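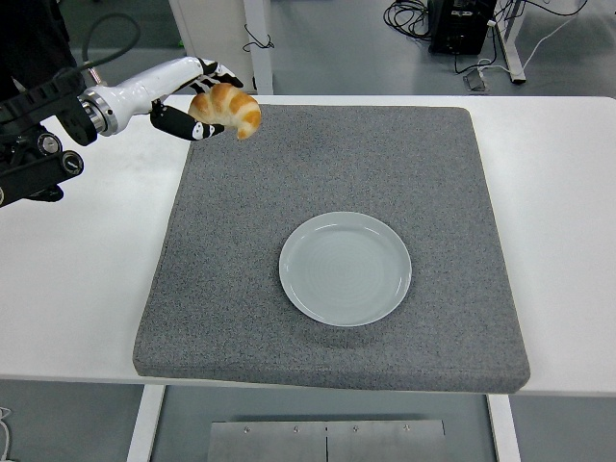 2024-05-18, Ziltville, table 2

Continued the pick-and-place set for the croissant. The task text stays the same as before: "put the croissant on the plate". One episode is from the hand at rest to the hand open and lifted away. I asked Rozália Beneš to keep the time between episodes short, and she did the resets for the first half.

Settings: gray foam pad under everything, white round plate, right of the middle of the pad. For each episode we move the croissant to a new start place, and the plate moves only after every 50 episodes. I think this is too seldom. The policy from the last set went to the old plate position even when the plate was in another place, so it learned the position and did not look much. Proposal for next time: move the plate every ten.

Recorded 80 episodes before lunch. The total in the folder Idia is now 2054, of which 1260 are checked. Please do not train on the unchecked part yet, there are double files from the copy on the old disk.

Notes on grasping:
- Thumb from below and fingers over the top gives the best hold. When I close from the two sides, the croissant turns in the hand and one tip touches the plate first.
- I close slower than with the cup. The closing speed is in the Gistar config, I did not change the default, only the local copy.
- When I lift, I wait a short moment before I go to the plate. Rozália does not wait. We should agree on one way, or write in the log who is the operator. For now I added the column "operator".

Failed grasps: I kept them if I recovered in the same episode and marked them "retry". If the croissant fell off the pad, I deleted the episode.

Problem: the time stamps of the hand and the head camera are again not equal after a long pause. Restarting the recorder helps. I wrote to Abbasi and wait for the answer.

To do:
- check the rest of Idia
- start positions closer to the front edge of the pad, we have very few
- same task with the left hand, after the calibration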